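Skyrme Appliance Practice Pack
Rules and good practice for arms that work around kitchen appliances
Skisturik Learning Materials / Item 977

If your team has an arm that opens doors, turns knobs or pulls drawers, you have probably got a page of house rules taped up somewhere, and it has probably grown a bit wild over the years. Ours certainly had! The Skyrme pack began as our own tidy-up of that page, and after enough friends at other labs asked for a copy we decided to do it properly, with a binder, check cards and a set of simulated kitchen tasks to go with them.

The binder runs to 38 pages and is written for the people who set up and watch the runs, whether they come from software, from the shop floor or straight out of school. We have kept the language plain on purpose. Each rule gets a short paragraph, a note on how to check it, and a space to write in your own limits, because a speed that suits one arm may be far too quick for another (please do fill those in before the first session, and in pencil if you're anything like us).

Most of the rules concern the approach and the grip. Come up to a handle slowly, with the fingers open wider than the bar. Settle the grip before any pull begins. Let the door's own swing set the path of the hand, and set a force limit that stops the arm if the door sticks. Where appliances are stacked, think about the whole arm and give the forearm its own clearance check, as a wrist that is nicely placed at an upper door can leave a link resting against whatever is below.
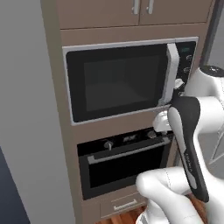

Knobs and buttons get a chapter to themselves. We ask that no run touch a control unless the task sheet names it, and that the reset between runs put every door, drawer and knob back to its starting state. It sounds fussy, I know, but a door left slightly open has spoiled more of our comparisons than any software fault.

The rules are good practice only. They do not replace a risk assessment or the safety standards that apply to your equipment and your building, and passing a task in simulation does not clear it for a real kitchen.

What you get
Binder, 38 pages, lies flat when open
13 wipe-clean check cards
2 blank wall charts for your own limits
Download code for the simulated tasks

Options
Pondesa refill: check cards and charts only
Elteo site copy: adds an editable version of the binder text

Revised 2023-11-17. Owners of the April printing can ask us for the replacement pages at no charge.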